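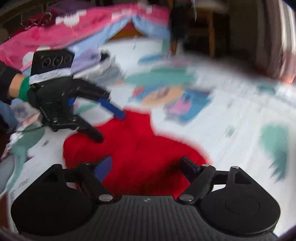 红布,床单,还有那个死活对不上的时间差

九月,夜里
文/Elsie Wragg

先记,怕明天忘。手酸,字也懒得改了。

今天一直在床上跟那块红布耗。左手戴手套,右手拿夹爪,布揉成一团扔在花床单上,张开夹爪凑过去,再收,再揉,再扔。粉色波点毯子往床头一推就不管了,Ryan说背景乱一点好,越像家里越好。行吧,那就是像家里。

要弄清楚的事情其实很小:两只手抓一块软布的时候,谁先动,先多久。Pridar这边一直默认两只手同时,数据也是按同时切的,切完看起来很整齐,喂进去也不报错。可是训出来的策略一碰布就发呆,夹爪悬在上面,开着,不下去。我上周就觉得不对。Ryan说再等一轮训练。等了,还是发呆。

所以今天换做法,录两组。
第一组按老规矩,两只手一起到。
第二组让戴手套的手先搭上去,指尖按住布边,按稳了,夹爪再进。
每组大约30段,中间不合格的当场重录,不留到晚上挑。晚上挑肯定心软。

布也讲究。开始用的是一条灰毛巾,厚,怎么夹都能起来,两组看不出差别,白录一个早上。换红的以后就有意思了,软,薄一点,夹爪从上面下去,合早了只捏到一个尖,提起来就滑。合晚了又把底下床单一起捏住。床单被捏起来的那几段我一开始想删,后来没删,单独放了个文件夹,名字随手打的,叫“连床一起”。要改个正经名字。

(床单花的,红布在上面分割倒是没问题,边缘糊也能分出来。床单自己的印花反而老被认成第二块布。蓝的那一大块尤其。Vonach那套分割脚本要加一个只认红色的开关,先凑合,不能写进论文里当方法,写进去要被骂的。)

中午的事

吃了半个三明治,Ryan拿走另外半个。边吃边看上午的回放,吵了一架,不算吵,就是声音大。

他的意思:手套的手先按,这是我个人习惯,换个人就没了,拿个人习惯当结论站不住。
我的意思:那你来录。
他真的来录了。没告诉他要先按。他录的头几段也是先按住再夹,自己还没发觉,我把回放停在那里给他看,他看了一会,说哦。

就一个“哦”。我很满意。

不过他说的也有道理,两个人不算什么证据,而且他坐在我旁边看了一上午,早就被带偏了。得找没看过的人。Shukla那边有几个新来的学生,问问能不能借一个下午,不跟他们讲任何东西,就说把布拿起来。问的时候嘴要紧。

时间差

下午基本都栽在这里。手套一路,夹爪一路,各走各的时钟,开机时对一次,之后就飘。平时飘一点没人管,反正是同时切,误差淹在里面。可是现在我要量的就是那点先后,飘的量跟要量的量差不多大,那还量什么。

试过拍手对时。不行,手套碰到夹爪壳子那一下,手套那边信号很尖,夹爪这边几乎看不到。
试过夹爪空合一下,手套同时握一下。更不行,握拳本身就慢,起点在哪说不清。
最后土办法:录之前用手套的指尖去碰夹爪的指垫,碰三下……不对,是碰3下再停一停,录完再碰一遍。开头结尾各有一个锚,中间按直线摊。指垫软,碰上去会陷一点,夹爪那边的位置读数会抖,够看。手套那头指尖一按也有。两边一对,行了!

傻,但是行了。Ryan说这个写进附录。我说写正文。没谈拢,先放着。

问题是上午录的都没有锚。全部重录?我不想。看了一遍,有的段落里夹爪碰到手套了,可以借那一下当锚用,借得到的留,借不到的就扔。扔的比留的多,心疼。重录的补到傍晚才补完,天都暗了,窗帘拉开一半关一半,曝光来回跳,随它去。

结果(先别高兴)

先跑了个小的。用Anwood那台旧机械臂,不换手指,策略从同一个初始权重开始,训练步数一样,学习率一样,什么都一样,就数据不一样。红布摆8种样子,摊平的、拧成条的、对折的、一头压在毯子底下的,等等,摆法照着打印出来的照片对,免得我偷偷给第二组摆容易的。

老规矩那组,8种里成了3种。
先按后夹那组,只有2种没成。

我盯着表看了好久,然后又跑了一遍,一样。Ryan进来我没说话,把屏幕转过去。他第一句问摆法有没有打乱,打乱了。第二句问成功怎么算,提离床面、没带起床单、没掉,算成。第三句没有,去倒水了。

没成的那两种值得记。一种是布压在毯子底下,按住的手把布往反方向拽,夹爪那边就绷紧了,捏不住。另一种是拧成条的,按哪儿都滚。拧成条的老规矩那组反而成了,因为它直接从正中间下去,没有按这一步,也就没把布推跑。所以先按这事有代价,有的形状会帮倒忙,这个一定要写,不能只挑好看的说。

发呆的毛病也变了。老规矩那组还是悬着不下去,悬很久。新的一组也悬,但悬在手按下去之前,一按住,夹爪就很果断。我的猜想:按住之后布就不怎么变了,后面看到的画面都差不多,策略敢走。没按的时候布的样子太多,平均一下,平均出来一个“停在上面”。听起来很顺,顺得我不放心。

要拆穿自己的话,应该做这个:把第二组的时间差人为抹掉,动作一点不改,只把两只手的轨迹平移到同时到,再训一遍。要是成绩掉回去,那就真是先后的功劳。要是不掉,那可能只是第二组我录得更认真,手更稳,跟先后没有关系。其实我有点怕后一种。下午确实比上午手稳。

今晚先把平移的那份跑上,明早看。机器风扇响得跟吹头发似的,门关了还能听见。

零碎

手套戴久了手腕那一圈出汗,摘下来有印子。明天里面垫点东西,或者干脆换人戴。

手套后面那根线老是勾到床单,勾到一次就废一段。用胶带固订在袖子上,比夹子好使。(“固订”?固定。算了。)

夹爪的视角里手套的手总是从左边进来,全部都是左边。那要是换成右手按呢,左右翻一下图像行不行?翻图像床单印花也跟着翻,应该没事,可是动作也得翻,那几个轴的符号我上次就弄反过。写个测试再翻,千万不要直接翻。

Ryan想加毛衣。我说先不要加,红布还没弄明白。他说就一件。每次都是就一件。

Elsie啊你记得给摆法的照片编号,今天用的是“那张歪的”“另一张歪的”,回放的时候自己都分不清,差点把两张的结果填反了。填反了会很惨,因为正好一张成一张没成。已经回头核过,没有反。

给Vonach发消息要新版脚本。没发。明天发。

还有,写周报不要用“显著”。就这么点摆法,哪来的显著。写“多成了几种”就好,图也别画柱子,直接列表,哪种成哪种没成,让人自己看。组会上一定会有人问换一块布怎么样,先把蓝的和那条灰毛巾准备好,毛巾虽然看不出差别也该放进去,说明厚的布不在乎先后,本身就算一条结果。早上那批不算白录了。

补一句,刚才翻“连床一起”那个文件夹,发现里面老规矩的段落占多数,先按的很少。当时录的时候完全没感觉。是不是按住以后布边会翘一点,夹爪有缝可以插进去?回放里有几段像是翘了,有几段看不清,布边糊的。要从侧面再架一台相机才说得准,床边那个木架子也许能绑。明天第一件事,绑相机。

不对,第一件事看平移的结果。然后再绑。

饿了,冰箱里应该还有面。先到着儿。

本站使用Cookie以改善您的浏览体验。继续浏览即表示您同意我们使用Cookie。 接受 | 管理设置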